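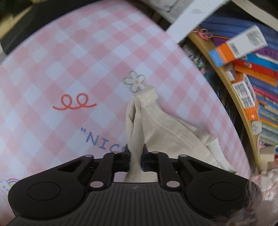

A bed is the worst table in the house, one respondent wrote in the margin of the Damdale diary, and yet it is where all my folding gets done. We take the remark seriously. The literature on household folding mostly does not. It assumes a flat, firm surface and a plain background, and then reports tidy results from both.

4.2 Soft surfaces and busy prints

The Damdale and Jukthorpe diaries cover 13 households. In six of them the bed was named as the usual place for sorting and folding. The earlier Flurkovora guide claims that a patterned sheet helps the folder, the checks serving as a ready-made grid against which an edge can be lined up. We doubt this. A check is only a grid while the sheet lies flat, and a sheet on a bed in use rarely does. Once the lines curve, anyone who trusts them will fold along a curve as well.

Nor are many sheets plain checks. The pink-and-white gingham in Figure 2 also carries cartoon prints, among them a red squiggle and blue lettering that begins with an opening quotation mark and the letters NIC, the rest of it covered. A pale cloth gathered and creased on such a ground has no obvious front or back, and its corners are not easy to pick out. It may be that people find them by touch. The diaries do not say so, and we would not put it more strongly than that.

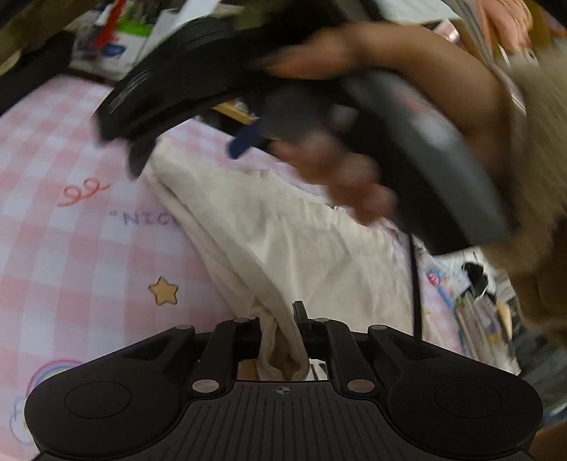

Sriwong

Figure 2. Pale cloth drawn into a narrow neck and spreading into a wrinkled sheet, on checked bedding.

The second claim in the guide is that gathering a cloth before spreading it saves time. Two diaries support this and two flatly contradict it; the remainder are silent. A cloth held at one twisted point still has to be opened out, and the creases made by the grip have to be smoothed by somebody. Whether that is counted as part of folding or as a separate job changes the answer completely, and the guide never tells us which it did.

We therefore leave gathering out of the comparison in Section 4.3 and treat only cloths that were laid open before the first fold.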